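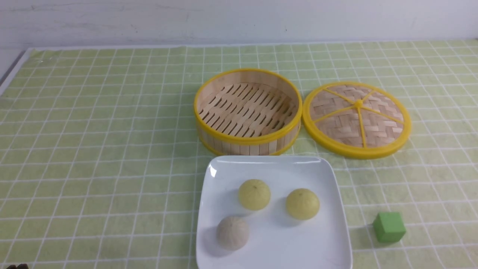
# Cuisines de quartier : rapport d'avancement à la fondation Lumenta

24 juin 2022
Rédaction : Beatrice Lema, coordination du projet

## Où nous en sommes

Le deuxième semestre du projet commence et je peux enfin vous écrire ce que j'espérais écrire en février : les ateliers sont pleins ! Nous avons reçu 112 inscriptions depuis l'ouverture, pour un cycle qui devait au départ rester confidentiel, et la liste d'attente s'allonge encore pour les séances de cuisson à la vapeur et de pains farcis. Le bouche-à-oreille a fait presque tout le travail. Nous n'avons imprimé des affiches qu'une seule fois, et il en reste une pile dans le bureau.

Rappelons le principe pour les membres du conseil qui nous découvrent : des habitants transmettent une recette de famille à leurs voisins, dans leur langue s'ils le souhaitent, et la recette est ensuite mise par écrit, testée par quelqu'un d'autre, puis versée au recueil commun. C'est lent, parfois bruyant, et j'adore ça.

## Les ateliers

Neuf recettes sont aujourd'hui entièrement validées, c'est-à-dire cuisinées une deuxième fois par une personne qui n'avait pas assisté à l'atelier. Cette relecture aux fourneaux prend du temps, mais elle change tout. Une « poignée » de farine n'a pas le même poids chez tout le monde, et une pâte « qui se tient » peut donner lieu à vingt minutes de discussion très animée (nous les gardons volontiers dans les notes, elles font partie du recueil).

Les séances consacrées aux raviolis et aux brioches vapeur ont rencontré un succès particulier. Les temps de cuisson ont dû être repris, car ils variaient beaucoup selon la hauteur d'eau et le nombre d'étages empilés. La fiche indique désormais les deux cas et précise quand retirer le couvercle.

Côté conserves et légumes fermentés, nous avançons plus prudemment. Les consignes d'hygiène sont en cours de relecture et aucune fiche ne sortira avant.

## Le recueil

Colton Boychuk a repris la maquette et le résultat est vraiment beau : grande police, marges assez larges pour annoter, un renvoi clair entre la version d'origine et la traduction. L'imprimerie Fultero nous a remis deux devis, l'un pour une reliure cousue, l'autre pour une reliure à spirale. Notre préférence va à la spirale, qui permet de poser le livre à plat à côté de la planche. Les participants à qui nous avons montré les deux maquettes à blanc l'ont choisie sans hésiter.

Les enregistrements audio sont classés sur Plurnia. Il manque encore les autorisations écrites de plusieurs conteurs ; elles sont demandées et nous ne diffuserons rien sans elles.

## Ce qui a pris du retard

- La formation des animateurs, repoussée après un changement de salle. Le nouveau local a une meilleure ventilation et un évier double, nous ne regrettons pas le déménagement.
- Les traductions vers le portugais et le tamoul : deux relecteurs se sont désistés, et nous cherchons à les remplacer.
- L'inventaire du matériel commun, à refaire entièrement après le transport des cartons.

## Budget

Les dépenses suivent le prévisionnel, à l'exception des denrées, dont le coût a nettement augmenté, surtout l'huile et la farine. Nous avons compensé en partie grâce à un accord avec l'épicerie Grokano, qui nous cède les sacs à prix coûtant. Je vous demande toutefois l'autorisation de transférer vers les denrées le solde de la ligne « communication », que nous n'utiliserons pas. Le tableau détaillé est joint en annexe.

## Prochaines étapes

Nous terminons les traductions, nous signons le bon à tirer et nous préparons le repas de lancement, auquel vous êtes évidemment toutes et tous conviés. Les personnes qui ont transmis leurs recettes cuisineront ce jour-là si elles en ont envie, et plusieurs ont déjà réservé leur place au fourneau !

Merci de me faire parvenir votre réponse sur le transfert de ligne avant la commande des denrées de rentrée.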